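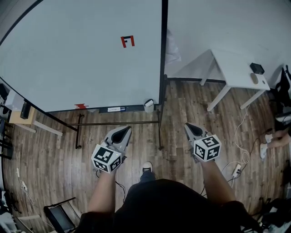 A rolling whiteboard on a wooden plank floor.

24/01/2009
By Marijke De Graaf

Hillus council is to change the way it looks after wooden floors in its public buildings after a survey found that most of the wear recorded over the past year came from wheeled furniture and grit, with foot traffic a distant third. The new rules take effect when the present maintenance contract with Sterkis ends in August.

The survey covered 114 rooms in schools, libraries and council offices, all of them with solid or engineered plank floors. Surveyors recorded 382 separate areas of damage. An area was counted if the finish had worn through to bare wood, if a dent was deeper than 2 mm, or if the edge of a board had lifted enough to catch a straight edge drawn across the joint. Light scratches in the finish were noted on the room sheets but left out of the total.

Most of the dents were found in rooms where whiteboards, book trolleys and stacked chairs are moved daily. The report puts this down to the type of castor fitted. Hard nylon wheels with a narrow tread place the whole load on a very small strip of wood, and a wheel that has picked up a piece of grit will press it into the surface each time it turns. Where soft-tread castors had been fitted, dents were fewer and shallower, although dark marks from the tread itself were more common. These marks can normally be removed with a dry pad and do not affect the finish.

Locked castors were a separate problem. When a heavy item is dragged with its brakes on, the wheels scrape instead of rolling, and the finish is removed in short parallel lines. Several meeting rooms at the council offices had such lines leading from the wall to the middle of the floor.

Toon Nijs, who led the survey, said the condition of a floor had little to do with its age. "We had boards laid before the war in better order than boards laid five years ago," he said. "The old ones had been sanded and sealed properly, and there was a mat at the door. You can get a long life out of softwood if the grit is kept off it."

Under the new rules, all furniture on wheels that is bought for a room with a wooden floor must have soft-tread castors at least 50 mm across. Existing furniture will be refitted when it next comes in for repair. Items over a set weight will be moved on boards or lifted, and may not be rolled at all in rooms where the planks are narrower than 90 mm. The council has not yet published the weight limit.

Entrance matting is also to be extended. At present most buildings have a single mat inside the outer door. The report recommends a coarse mat outside, a second mat in the lobby and a clear walking distance of several paces between the lobby mat and the first wooden floor. Mats are to be vacuumed on both faces, as grit that falls through to the underside tends to work outwards and collect along the edges.

The wet mop will go. Sterkis has until now cleaned the floors with a string mop and bucket, which was allowed under the contract signed with the firm. Moisture readings taken a short time after cleaning showed raised levels at the joints in rooms where the finish was thin, and lifted edges were found in the same rooms more often than elsewhere. Cleaners will in future use a flat mop wrung out until no water can be pressed from it by hand. Spills are to be wiped up at once and the spot left uncovered to dry.

Sterkis said in a written reply that it had followed the method set out in its contract and would have no objection to a different one. The firm added that a flat mop takes longer on large floors and that its prices for the next period would reflect this.

Refinishing will begin with the library, where 600 square metres of plank floor are in the worst condition of any in the survey. The work has been given to Meijer, a local flooring company, and will be done in stages so that the reading room can stay open. Each section will be sanded in three passes, vacuumed, and given two coats of Kisel, a water-based floor lacquer, with a light sanding between them. Furniture may go back on felt pads two days after the last coat. Rugs must stay off for two weeks, because the lacquer goes on hardening after it feels dry.

Some floors will be left alone. In one of the school buildings the planks have been sanded so often that the tongues are close to the surface, and another full sanding would expose them. Meijer has advised a light abrasion by hand and a single fresh coat – a repair that will not remove the dents but will seal the bare patches. Replacement of these boards has been put off until the heating pipes beneath them are due for renewal.

The report makes no firm recommendation on oil finishes. Two rooms in the survey were oiled and both were in fair condition, but the sample was too small to draw anything from. Oil is easier to repair in patches than lacquer, and needs attention more often. A trial has been proposed for one corridor and one classroom.

Humidity will be logged in a number of rooms through the next heating season. Gaps between planks were seen in many of the buildings visited – most of them narrow and likely to close again in summer. Filling them in winter is advised against, as the filler is squeezed out when the boards swell and can damage the edges.

The full report can be read at the council offices in Hillus during opening hours. Schools will receive a shortened version with a cleaning sheet for each room type. A second survey of the same rooms, using the same method of counting, is planned once the new contract has run for a year.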